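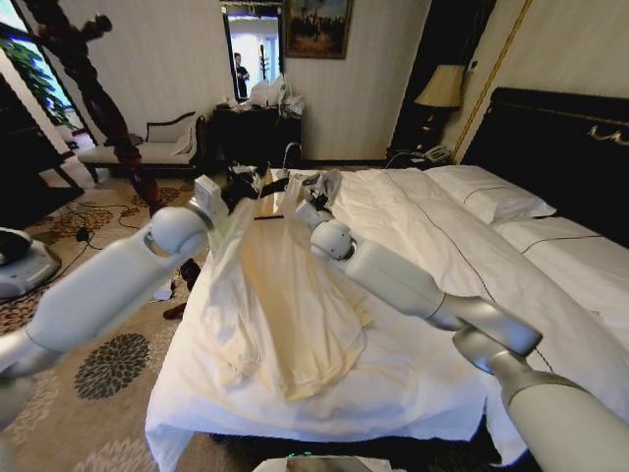
About Wivach

Wivach is a guest laundry and garment care company. We collect, wash, press and return personal clothing for people staying in hotels, and we train the room staff who handle that clothing before it reaches us. The company works with 8 hotels from a plant in Drodelach. Bed and table linen goes to other contractors.

Each hotel has a written intake procedure. Garments are laid out on the bed or a folding table, checked for marks, missing buttons and loose straps, and sorted by color and fabric weight. Thin fabrics are lifted by the shoulders and bagged separately. Dark items get their own bag. Anything without a readable care label is washed cold or referred back to the guest — we do not guess at fiber content.

The plant handles up to 362 garments per shift. Standard return is the next day. Express return is available at 2 hotels, Shezi and Rismont, for items received before 9 a.m.

Training is held on site in ordinary guest rooms, with the furniture left where it is. The course covers inspection, folding, hanging and the tag system. Our fabric reference sheet, revised each April, lists 124 entries and is supplied to every client hotel. Clients may copy it for internal use.

New contracts begin with a review of the existing laundry form, bag stock and collection points.

Wivach Garment Care, Drodelach | Contact | © Wivach | Page updated June 28, 2026 | Back to top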